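## Storage wall for the Ronville workshop

Our group had one term to sort out the small-parts corner of the workshop at Ronville. When we started, most hand tools lived in drawers, and people spent a lot of time looking for them. We compared wooden shelving with perforated metal panels and chose the metal.

The budget was 900 dollars. Panels and hardware came to 838, ordered through Wosoteck, which left very little for bins.

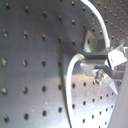
Hole spacing took more planning than we expected. Brackets only go where the holes allow, so we drew every fixture on grid paper first — two of our early layouts did not work at all. Cables were the other problem. A cable needs enough slack to curve without pulling on its fastener, but a long loop catches on things.

We wrote both points into the layout rules for the next group. The item list has 321 entries and is kept in the Trovodance folder. Labels are still missing for the drill bits and the smaller clamps.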